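The second-year automation group at Willport takes old computers apart by robot

Posted 9 May 2021

The automation club at Willport college meets in the workshop at the end of the electronics corridor. This year the members set themselves one job: to get a robot arm to handle the parts of a scrapped server. We spoke to the student who leads the gripping team and to the teacher who runs the club. Both asked that we write about the group and leave their names out.

Where the idea came from

The college replaced a set of servers, and the old ones were going to be recycled. "We asked if we could have them first," the team leader says. "The club had spent the year before stacking wooden blocks, and we wanted something where a mistake costs you a bent pin."

Nine students are in the group. They call the project Sasus, a name left over from an earlier club robot. Six of them write the control code and the others build fixtures and keep the logbook.

The teacher says the choice of parts was left to the students. "I would have started with fans and drive trays. They wanted processors. I told them to try it and write down what happened."

Learning to grip

The first fingers they tried were flat, and chips slid out of them. The team then went over to a ridged inner surface, which holds better but needs the chip to be square in the fingers before they close. A few degrees out and it tips as it is lifted.

"We had the closing force far too high at the start," the team leader says. "You could hear it. Now we close in two stages. First it touches, then the camera has a look, then it squeezes the rest of the way."

The group has logged 2355 grip attempts since the project began. Of those, 183 ended with the part dropped, and every drop has its own line in the logbook with the finger settings beside it. The drops are fewer now, although the teacher points out that the students have also stopped trying the awkward angles. "I keep asking them to go back to those," he says.

Working from a mock-up

Real boards are scarce and easy to damage, so most practice is done against a grey panel with the openings and recesses the arm has to steer round. The students drew it themselves. It has been changed many times, and old versions are kept on a shelf in case an idea is needed again.

"The ports are the wrong depth on one side," the team leader admits. "We know. It doesn't matter for what we do with it, but every visitor notices."

Much of the time goes on the wrist camera. The bench is next to a metal wall that throws light back, and the software has trouble finding the edge of a shiny chip against it. The group tried a cloth, then a lower lamp, then different exposure settings, and is still not satisfied with any of them. Small print on the processors is another problem. They would like the arm to read the markings and sort by type — so far it gets some of the letters.
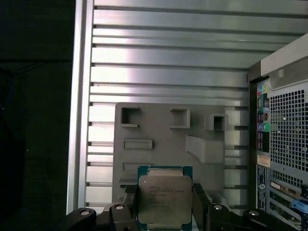
What comes next

In June the group takes the arm to the Kodalberg student meeting, where teams have to pick up a part, turn it and set it down inside a marked area. The arm will travel in its own crate. Last time a team from Arsenault lent them a power lead, and the team leader says a spare is now at the top of the packing list.

After that comes placing, which the students have put off. Setting a chip down flat is harder for them than lifting it, and the code for it is only half written.

"Some of us leave in the summer, so the new ones will have to finish it," the team leader says. "The logbook is in decent order. I'd tell them to read the drops first."

The club is open to any student at the college, and no experience with robots is needed. Ask at the workshop.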